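How to Read Your Lease Before You Sign It (and What to Do When Something Looks Off)

Posted 30 Jun 2021 by Mutua Simiyu

I've rented in three different cities now, and I signed my first lease standing up in a parking lot, using the hood of the manager's car as a desk. I did not read a word of it. That lease cost me most of my deposit and a good chunk of my twenties' patience, so these days I'm the friend who gets the text that says "can you look at this before I sign?" I'm not a lawyer, and rules change a lot from state to state (sometimes from one city to the next), so treat this as a way to get organized. If you're already in a dispute, call your local legal aid office or tenant hotline first and come back to me later.

What you'll need

A copy of the lease you can write on. A pen. A calendar. About an hour without your phone buzzing, if you can get one.

If the landlord only sends a link to an online signing page, ask for a PDF. Kostier, the portal my current building uses, has a tiny download arrow in the corner that I missed for ages. A landlord who won't let you see the whole thing before you sign is telling you something, and I'd keep looking.

Step 1: Read it once, fast, no pen

Just go. Don't stop at the words you don't know. My current lease is 18 pages counting the addenda, and the first time through I was only trying to find out what was in there. Pets? Parking? A weird rule about grills? You want the lay of the land.

Make sure you've got all the attachments, too. Leases love to say things like "see Community Rules" and then the Community Rules aren't in the packet. If the lease mentions it, you're agreeing to it, so ask for it.

Step 2: Check the boring facts

Now pick up the pen. Go through and circle:

The names of every adult who's going to live there
The full address, with the unit number
The start date and end date
The monthly rent
The deposit, and any fee that isn't the deposit
Who you pay, and how

You'd be amazed how often one of these is wrong. When I rented at Haugland Court, the listing said 700 a month and the lease said 805. The manager told me the difference was "the package" (water, trash, and a parking spot I didn't need, as I had no car). We went back and forth for a while and I got the parking taken out. If I hadn't been comparing the two side by side I would've noticed when the first payment came out of my account, and by then it's a much harder conversation.

Save the listing, by the way! Take a screenshot of the ad the day you see it. They vanish fast.

Step 3: Find the sentences about leaving

Everyone reads the part about moving in. Flip to the part about moving out and read it slowly. You're looking for answers to these:

How much notice do you have to give, and does it have to be in writing?
Does the lease renew by itself if you say nothing?
What does it cost to leave early?
Can you sublet, or have somebody take over?

Put the notice deadline in your calendar right then. I mean it, stop reading and do it. I missed one in March a few years back and ended up on the hook for another stretch in an apartment where the bathroom fan sounded like a leaf blower.

Step 4: Late fees and the word "may"

Look for the due date, then for any grace period, then for the fee. Some leases charge a flat amount, some add more every day. Your state might cap it, and it might not, so look up the rule where you live.

Watch for "may" and "shall" while you're in there. "Landlord may make repairs" and "landlord shall make repairs" are very different promises. I underline every "may" that's attached to something I care about, like heat. Then I email and ask what happens in practice. The answer doesn't rewrite the lease, but at least I've got it in writing.

Step 5: Ask about repairs and entry

Who do you contact when the sink backs up? Is there an after-hours number? How much warning do they have to give before they come in? If the lease is silent on entry, your state or city may still have a rule, so check before you assume the worst.

Step 6: Do the walk-through and write everything down

Try to do this before your stuff goes in. Go room by room with the checklist (if they don't give you one, make one) and note every scratch, stain, and sticky window. Take pictures of all of it, and email them to yourself and the landlord the same day so there's a date on them.

If the place comes furnished, do the furniture too. Get in close on the upholstery, because a photo from the doorway won't show a thing when somebody's arguing about a stain a year later.
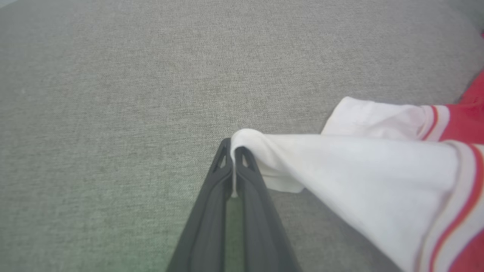
Gray woven upholstery, close enough to see the light and dark threads.

Take one wide picture of each piece and then a few near ones. Flip the cushions if they come loose. I keep mine in a folder named after the address and I don't touch it until I get my deposit back.

Step 7: Ask for changes in writing

People think a lease is take it or leave it, and with some big companies it pretty much is. But asking is free. Keep it short and friendly. Something like:

"Hi, I've read the lease and I'm excited to move in. Before I sign, could we change the notice period in the move-out section to match what we talked about at the showing? Happy to initial the change."

If they say yes, get it onto the lease itself, with initials and a date from both of you. A promise over the phone is very hard to prove later. Skammont Properties once promised me fresh carpet three separate times, all out loud, and I moved out on the same old carpet.

Step 8: Sign, and get your copy

You want the version with everybody's signatures on it, yours and theirs. Put one copy somewhere online and one on paper. Mine lives in the kitchen drawer with the takeout menus.

If something looks really wrong

Some things should make you stop: blank spaces they say they'll fill in later, a line saying you give up your right to go to court, pressure to pay cash today with no receipt. Don't sign on the spot. Many areas have a free tenant clinic or hotline, and your library or city website can usually point you to one. The clinic I used on Kotura Street read my whole lease with me and found two things I'd skated right past.

And if you've already signed something you're worried about, take it to them anyway. Some clauses can't be enforced even with your name at the bottom, and they'll know which ones count where you live. Bring the lease, your receipts, and any emails, in date order if you can manage it.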